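Hitutside, Tag 7 mit den Handgreifern. Ich hatte ein paar von euch versprochen, endlich mal in Ruhe aufzuschreiben, wie wir einem Roboter Küchenkram beibringen. Wird ein längerer Thread, holt euch was zu trinken. 🧵

1/ Zur Einordnung, weil Fragen kamen: Der Roboter selbst ist bei dieser Arbeit gar nicht dabei. Der steht bei uns im Labor und wartet auf Daten. Vormachen tun wir alles selbst, mit zwei Greifern in den Händen, links einer, rechts einer, und auf jedem sitzt eine Kamera. Die sieht, was später auch der Roboterarm sehen soll. Fernsteuern können wir ihn auch, das kommt weiter unten.

2/ Das Projekt heißt intern Clorutska (fragt nicht, der Name stammt noch aus der Zeit vor mir und ich habe ihn inzwischen richtig lieb gewonnen). Ziel sind 4.000 Vorführungen von ganz normalen Handgriffen am Tisch. Becher umstellen, Tüten auffalten, Dosen auf, Dosen zu. Stand heute Mittag: 609. Ja, ich weiß. Aber es geht voran!

3/ Gerade dran sind Deckel. Ich hätte vorher geschworen, dass das die leichte Woche wird. Man macht das ja sein Leben lang, ohne hinzugucken, und dann hat man plötzlich statt zehn Fingern nur noch zwei Backenpaare und merkt, wie viel die Fingerkuppen sonst so nebenbei erledigen. Linke Hand hält, rechte Hand hebt ab, und die linke darf sich dabei bitte keinen Millimeter mitdrehen. 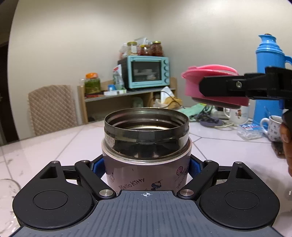 4/ Der Hello-Kitty-Thermobehälter ist mein Liebling in der ganzen Sammlung. Außen blassrosa mit kleinen Kritzeleien, oben ein blanker Edelstahlhals, und genau dieser Hals ist fürs Training Gold wert, weil er so schön spiegelt. Ein Modell, das nur matte Becher kennt, kommt bei sowas gern ins Schleudern. Die blauen Greifflächen packen den Behälter deshalb an, seitlich und möglichst auf gleicher Höhe.

5/ Zum Deckel: Der Griffbügel oben lädt natürlich dazu ein, ihn daran hochzuziehen. Habe ich die ersten Male auch gemacht. Dann pendelt das Ding aber, und beim Wiederaufsetzen sucht man ewig den Rand. Ah-rin Woo hat sich das eine Weile freundlich angeschaut und dann gemeint, ich soll an der geraden Seite zugreifen und ruhig ein bisschen schräg abheben. Seitdem habe ich deutlich weniger Ausschuss und deutlich bessere Laune.

6/ Was gehört für uns in eine gute Vorführung? Ein ruhiger Anfang, eine klare Bewegung, ein ruhiges Ende. Kurz warten, greifen, heben, ablegen, loslassen, nochmal kurz warten. Das Warten am Schluss vergesse ich ständig. Wenn man die Hand sofort wegreißt, lernt das Modell nämlich mit, die Hand sofort wegzureißen, und das möchte am echten Arm keiner erleben, der daneben steht.

7/ Und bitte nicht vorher aufräumen! Das ist der Punkt, bei dem Besuch immer protestiert. Auf dem Tisch stehen Tassen, hinten liegt ein Kabelknäuel, dahinter das Regal mit dem türkisen Ofen und den Gläsern drauf. So sieht es in Küchen eben aus, und der Roboter soll den Behälter auch dann finden, wenn ringsum Leben ist. Meine Mutter wäre entsetzt, aber die liest hier zum Glück nicht mit.

8/ Jetzt noch zur Fernsteuerung. Montags haben wir im Labor den Arm für uns, dann sitzt Senyo Ametepe am Steuerpult und fährt dieselben Aufgaben direkt am Roboter. Das dauert pro Durchgang viel länger, dafür stimmen Gelenke und Geschwindigkeiten von Anfang an. Die Mischung macht's bei uns: viel von Hand, ein bisschen ferngesteuert, und am Ende kommt beides in denselben Topf.

9/ Die Auswertung läuft über Busix, das ist unser kleines Sortierprogramm. Es markiert Aufnahmen, in denen die Spur eines Greifers abreißt. Bei mir ist das meistens der rechte, wenn ich beim Deckel zu weit zur Seite ausweiche. Wer das selbst mal probiert: Ellbogen locker lassen und alle 4 Durchgänge die Hände ausschütteln. Klingt albern, aber mein Handgelenk dankt es mir abends.

10/ Morgen kommt das Zuschrauben dran, davor habe ich ehrlich gesagt etwas Respekt. Aufmachen verzeiht viel, beim Zumachen muss das Gewinde treffen, und mit zwei Backen dreht man halt immer nur ein kleines Stück und muss dann umgreifen. Falls jemand von euch das mit ähnlichen Greifern schon geübt hat, schreibt mir gern, wie ihr das Umgreifen löst, ich nehme wirklich jeden Tipp.

11/ Ach so, und an alle, die nach den Daten gefragt haben: Darüber entscheidet die Gruppe von Asante, mit der wir das zusammen machen. Ich sage hier Bescheid, sobald ich was weiß. Jetzt erst mal Kaffee, dann Nummer 610.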